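Category: Workshop notes / Glue and finish

September, Hidbridge workshop, 8.40 am

Carried on with the hide glue trials. Batch 3 had been soaking overnight in the cold room, one part granules to two parts water by weight, and had swelled properly with no dry bits in the middle. Warmed it slowly in the double pot and kept it below 63 degrees the whole time. Batch 2 went over that when I was on the phone to Gebretsadik about the veneer order, and I think that is why it went thin and smelly so early. Threw out what was left of it.

Test joints today are all beech to beech, plain lap, planed the same morning. Zewditu Negash cut the blanks from one board so the grain is as close as we'll get. I marked each one in pencil on the end with batch and minute. Half were warmed on the radiator for a bit before gluing, half left at room temperature. The room was cold first thing and I didn't put the heater on until after the first set, which I should have written down on the day with batch 1 as well. I can't remember now whether it was on.

Open time is the thing that worries me. On the unwarmed pieces the glue had started to gel before I had the second clamp on. On the warmed ones I had time to shift the joint and look at it. Obsa Wubshet wants to use this on the chair repairs for Vustbridge, where some of the rails need all four joints closed in one go, and I don't see that working in here before the heater has been on a good while.

Squeeze-out was cleaned with a rag and hot water. It comes off easily if you do it within the first few minutes. After that it peels, more or less, but leaves a shine on open grain, and you will see it under a finish later on. I wiped one spare piece with shellac to check and the edge of the glue line showed up straight away.

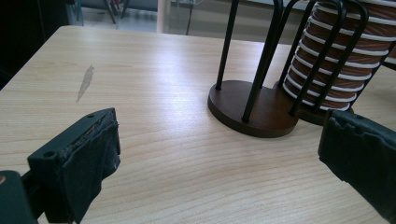

Dilek Dönmez read the notes up to this point and reckons the gel problem is the strength of the glue more than the room. She would drop from the high grade to something near 192 gram, or add a little urea to what we have, and she says she never warms the parts at all if the glue is right. I had assumed we were on 192 already. Went and looked at the tub and it is the 259, so she may well be right. The label had been turned to the wall.

So batches 1 to 3 are all the stronger grade. They are still useful for comparing soak times but not for deciding anything on the chairs. Have ordered the other from Bokura.

Clamps off the first set after 28 hours. Hung weights off the end of each until it let go. Warmed pieces held to over 66 kilos and took wood with them when they failed. Two of the unwarmed ones came apart clean along the glue line, with a dull skin on both faces. Kept those in the drawer under the bandsaw, please don't use them as wedges.

To do:
— try urea at five per cent of dry weight
— put a thermometer on the wall and write the reading down each time
— ask Getachew Berhe if the old glue pot thermostat can be mended
— second set out of clamps tomorrow, before lunch

Contact the workshop | © Hidbridge Workshop Notes | Back to top

We use cookies to remember your settings on this site. Accept / Manage cookies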